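A steel table in a carpeted room

2023-09-09

I've had the steel table for most of the year now and a few people have asked if it was worth the trouble of getting it up the stairs. It was, mostly. Karim Boutros found it when the kitchen downstairs was being cleared out and asked me if I wanted it before it went for scrap. I gave him $20 and a ride home.

Before that I did all my sorting on an old door laid across two trestles. The door was fine for light things. It was bad for metal. Sheet metal has edges, and every edge left a line in the paint, and after a while small screws would catch in the lines and stay there. I sanded it once and gave up.

The steel one has a thin rolled edge along the front and rounded corners, so I can lean on it for an hour and not get a stripe across my arms. It's big enough to lay a whole panel down flat with room left over, and that is the main thing I wanted. A panel that hangs over the end gets bumped. 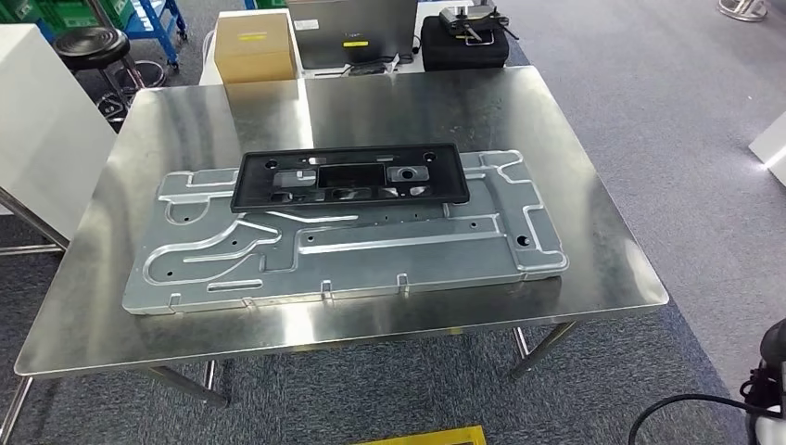

I try to keep to one large part at a time. When I started I would pile things up, and then I'd spend the afternoon moving the pile. Now one large part goes down, and whatever small part I'm comparing it to can sit on top of it. The rest stays on the white table behind until I get to it.

Most of what I sort is pressed metal and molded plastic. It comes from Yurani Ticona, who buys mixed lots and doesn't have room to go through them. The last lot was listed as 2,000 parts and came with no list of what they were. I don't get paid for this. I get first pick of anything I can use, and she gets the rest back in labeled bags.

The metal panels are my favorite to handle. They're plain flat sheet with ribs pressed into them, and the ribs are what keep them from flopping around. Pick up a flat sheet of the same metal with no ribs and it bends under its own weight. Some of the ribs run straight and some loop around the ends. I usually can't tell what a panel was for. I look for the small punched holes first, then any tabs standing up along an edge, and I write down where they are. Two panels can look the same until you check the holes.

The folded lips on the edges are safer than a cut edge but not by much. I wear gloves. Asmaa Slaoui gave me a pair with rubber palms that I like a lot, except that they leave gray smudges on the steel.

The table does have problems. The first is glare. The top is brushed and it throws the ceiling lights back in long streaks, and pale metal on pale metal under that light is hard to read. Black plastic parts are easy, they stand right out. For the galvanized ones I sometimes put down a piece of brown paper. I tried turning off half the lights and then I couldn't see the labels.

The second is noise. Set a panel down carelessly and everyone on the floor knows about it. Bernadette Horgan works next door and has been nice about this. I now put down one long edge and lower the rest by hand.

The third is the carpet, and that isn't the table's fault. It's a gray-blue speckled carpet and it goes through the whole room. I would never have picked it for this kind of work. On the good side, it's quiet and dropped parts don't chip. On the bad side, the speckle hides anything smaller than a coin. I have gone over it with a magnet on a stick, which finds steel and leaves behind everything else. In February I swept up 34 screws in one go. 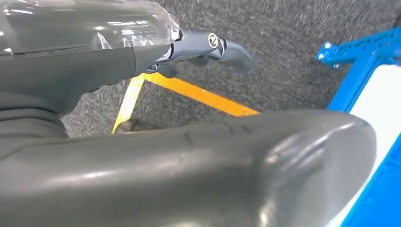

Screws get their own day. I used to do them along with everything else and kept mixing them up, so now they go into a jar and I empty the jar when it's full. I sort by head first, then length, then thread. A round head with a light metallic rim and a dark center, like the one in the photo, is easy to spot when it's set in gray plastic. Lying on the carpet it would be gone. Dark gray plastic is also good at showing wear. You can see the faint scuffs and a few thin dark scratches there without tilting anything, and on a used part I always note those on the bag. Yurani says buyers mind scratches less if they know about them in advance.

For bags I use the Mutow ones with the white strip for writing on. The Kinyua ones are cheaper, but the ink rubs off if you handle them within the hour, and I always do. I've put masking tape on the Kinyua bags I have left and that works well enough. The pen is any laundry marker.

Cleaning the table takes a few minutes. Dish soap, warm water, wipe with the grain, dry it with a towel. If you let it air dry you get spots. For the rubber smudges I use a little rubbing alcohol. I would stay away from scouring pads. Adel Benjelloun lent me one when I first got the table and there is a dull patch near one corner that I still look at.

I also stuck felt pads under the legs at first, which made no sense on carpet, and one came off and got walked down the hall. I took the others off. The thin legs do press dents into the pile, so if you rent your room you may want to put something flat and wide under them. I haven't done it.

Things I still want to do: get a lamp on an arm so I can light from the side and cut the streaks, find a shallow tray with a lip for the screw jar days, and return 2 boxes to Yurani that have been ready for a while. There is also a bag of black plastic frames with rectangular cutouts, the same general shape as a license-plate holder, and I don't have a category for them yet. For now the bag just says "frames." If anybody wants a few, leave a comment and I'll put some aside before the boxes go back.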